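Ticket 2064: Order export stops before the last row
Product: Dindau stock and orders
Opened: 2020-02-11
Status: Resolved

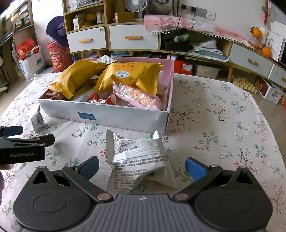

Photo: Yae Sugiyama

Reported by the shop:
The nightly order export from Dindau comes out short. The orders screen lists 1,118 open lines, but the CSV that lands in the Yeon folder ends after line 25. No error on screen. The export log says "completed". We sell table linens and packaged snacks, and the supplier needs the full file before noon.

First checks:
Ran the export by hand with the same filter. Same result, same last line. Changed the date range to start in August – the file was short again and ended on the same order. Free disk space is fine. Permissions on the Yeon folder are fine.

Second round:
Opened the CSV in a text editor instead of the spreadsheet. The next order should be for a floral tablecloth, and its note field contains a line break and an unclosed double quote. The customer had typed a size in inches, 17" wide, and then pressed Enter. Dindau wrote the quote mark without escaping it. The Jovness import filter, which copies the file into the folder, read everything after that as one long field and dropped it.

Confirmed by removing the quote mark from the note on a test copy. Full export, all lines present.

Workaround given to the shop:
Replace the inch mark with "in" in any order note and rerun the export. Turn off "Trim long fields" in Jovness, under Import, Advanced. With that setting off, a bad row should stop the job with an error.

Fix:
Escaping of quote marks in note fields was added in the Birus connector update. Installed on the shop's account and restarted the scheduler. The original note was put back with the inch mark in it, and the export ran through to the end.

Reply from Yae Sugiyama:
The overnight file came through complete. The supplier has accepted it. We left the trim setting off. Please close.

Closed. Linked to the open request for line breaks in address fields – same code, not yet scheduled.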